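Folding and Storing Sleeveless Winter Layers: Your Questions

I get a lot of mail about jumpers, vests and lined tanks every December, so I finally put my answers on one page. I'm Vesna Kolev, I fold on my bed like most people do, and I have opinions!

Where should I lay things out?

On a made bed, with the blanket pulled smooth. I like a floral one under dark clothes (a navy edge really shows up on pink).

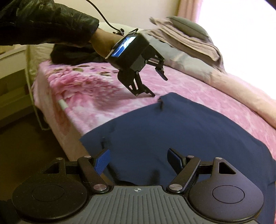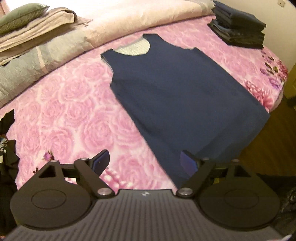

Do I fold or hang something with a fuzzy lining?

Fold it. Mine went on a hanger for one whole winter and the shoulders came out with little bumps. Never again.

Which way do you fold it?

Front side down, sides in to the middle, then up from the hem in thirds. If the hem flares a lot, tuck the corners in first so you get a straight rectangle. Go easy on the neckline, and don't press the fuzz flat!

Should I iron out the small creases first?

I don't bother. A quick smooth with both hands is plenty, and the rest drops out when you wear it.

How many fit in one drawer?

My drawer is 24 inches wide and I stop when I have to push. Lined pieces are puffier than they look, so give them the deep drawer and put the T-shirts somewhere else.

Can I use vacuum bags?

For blankets, sure. For anything fuzzy inside, I'd rather use a plain cotton bag with a zipper.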